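Tue 4 September

Equipment planning for the bin cell, continued from the June list. Thịnh Lục wants one page he can take to the budget meeting, so I'm putting the reasoning down before I clean it up.

Still open from June:

- second bin, same size as the one we have
- spare gripper parts
- cable dressing for the arm
- clamps (the spring clamps do the job, but I want something that bolts down)
- blocks in more colors

Lụa Trịnh asked Kodura for a price on the cable kit. They quoted 210 dollars for the full set, sleeve and straps included. Ikdale sells the straps alone in packs of 20 and they're much cheaper, but then we have to find sleeve somewhere else. My vote is Kodura. The yellow cable and the black ones share one loop under the wrist right now, and I'd like that dressed closer to the arm before we order anything that makes the tooling bigger.
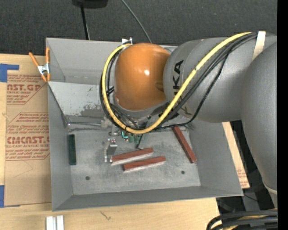

Do we need a second arm this year, or can the money go into tooling?

Tooling first. Setup takes more of our week than running does, and a second arm would double the setup without fixing it. Revisit when the Tiêu project knows its schedule.

Acrylic: don't order more until we decide on the side panels. Lụa thinks 7 panels will cover both bins. I got the same number from her sketch. Nitley can cut to size, lead time 15 working days, and they want the drawing with hole positions marked. We don't have that drawing yet.

Gripper spares: I want two sets of brackets and a bag of the small fasteners on the shelf. Waiting on a part number from Thịnh, who has the old order form.

Bin: check with Kodura whether the floor can be bought separately. Ours is scuffed, and if it comes out as one piece I'd sooner replace the floor than pay for a whole new bin.

To do:

- Lụa: hole drawing to Nitley
- Thịnh: part number, and ask how late we can move money between lines
- me: call Kodura about the bin floor, get the cable quote in writing

Left off the page for now: new table, lighting. Both can go in next year's request.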